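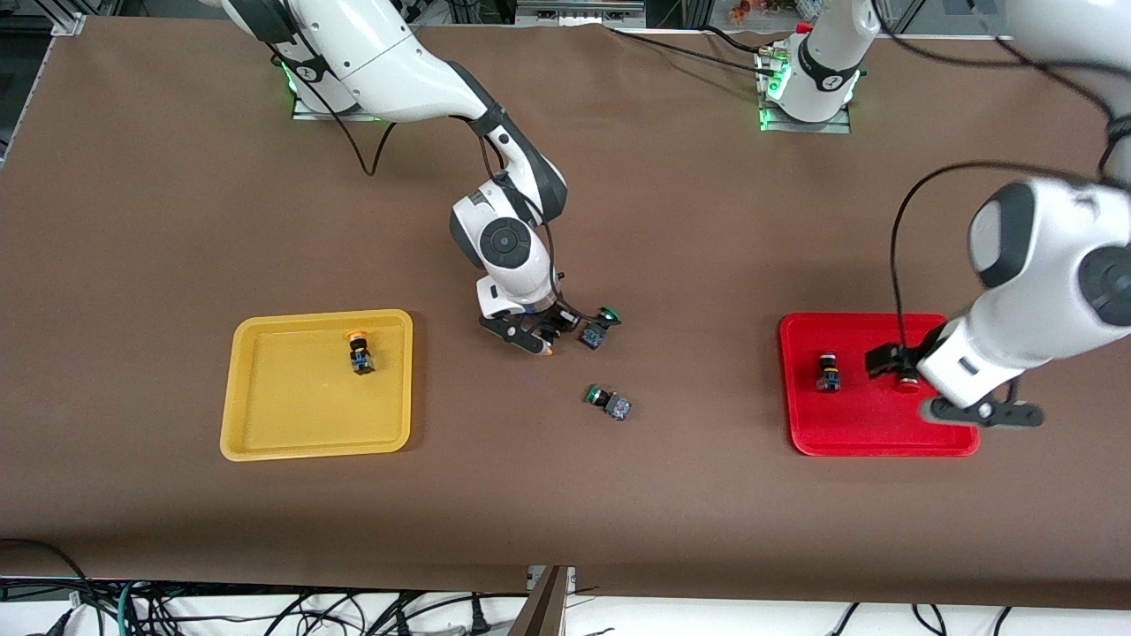 Ticket: Match events missing after import, penalty corners showing as goals
Product: Derese match stats, desktop
Opened by: Vollinport Field Hockey Club
Priority: Normal (we asked for High)
Status: Open, waiting on vendor

Original report, 9:40 a.m.
We keep our match events on the Irulum sideline console and import them into Derese after the season. The console file for this fall has 4,000 events in it. Derese says "Import complete" with a green check mark and then shows 2,810. There is no warning and no list of skipped rows. On top of that, 140 penalty corners have come in as goals. According to Derese we beat Pitwood by a score that would have made the evening news. We lost that match.

Support reply, 11:15 a.m.
Thanks for reaching out. Please clear the cache, restart the application and run the import again. In most cases this fixes missing events.

Customer reply, 11:50 a.m.
Done. Same 2,810, same goals. I didn't expect a cache to know the difference between a corner and a goal, but I did it anyway so we can cross it off. Also did the following before you ask:
- imported on a second computer, same result
- imported into a blank season, same result
- opened the console file in a spreadsheet, all 4,000 rows are there and the corners are marked as corners

Support reply, 2:05 p.m.
It is possible the file was damaged when it was copied from the console. Could you export it again and attach any files you have?

Customer reply, 2:30 p.m.
Exported again. The two files match line for line, so I don't buy the damage theory. New export is attached along with the import log, which is four lines long and says everything went fine.

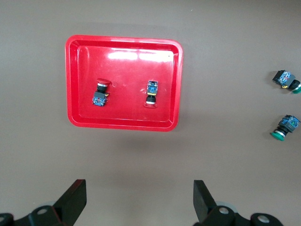
Red tray on the tabletop.

Customer note, 4:20 p.m.
I went through the missing rows myself. Every one I checked is from the third or fourth quarter of a match, and every one of those matches was set up in Derese using the old "halves" template. The matches set up with quarters have all their events. My guess is that the importer looks for period 3, can't find it in a two-half match, and throws the row away without saying so.

The corners look like a separate problem. Event code 2 is a penalty corner on the Irulum console. In Derese's own code list, on the settings page, code 2 is a goal. The 140 wrong goals all carry code 2. Your help page says the two products are "fully compatible," and I would like to know what was tested before that was written.

Support reply, 4:55 p.m.
Thank you for the detail. We tried your file here and see the same counts. The period problem can be worked around by changing each match to the quarters template and importing again. For the event codes, there is a mapping screen under Import, Advanced. We have passed both items to the development team.

Customer reply, 5:40 p.m.
Tried the template change on one match, the home game with Pitwood. The third and fourth quarter events came in. The first and second quarter events came in twice, so it seems a second import adds to the first one and doesn't replace it. I had to delete the match and start over. Please put that in the instructions before you send them to another club.

The mapping screen does work. I set code 2 to penalty corner and the Pitwood score is now correct, sadly. The setting was gone when I reopened the program, though, so it has to be done every time.

Support reply, 6:10 p.m.
We are glad the issue is resolved. May we close this ticket?

Customer reply, 6:15 p.m.
No. One match is fixed. The league wants our player totals in November and I am not sending in numbers I had to patch by hand. Please leave this open until:
- the importer reports skipped rows
- a repeat import stops making duplicates
- the code mapping stays saved

Support reply, 6:30 p.m.
Understood. Ticket stays open. All three items are marked for the next update. We don't have a date for that update yet.

Customer reply, 6:35 p.m.
The last ticket I filed was also marked for the next update. I'll keep the spreadsheet.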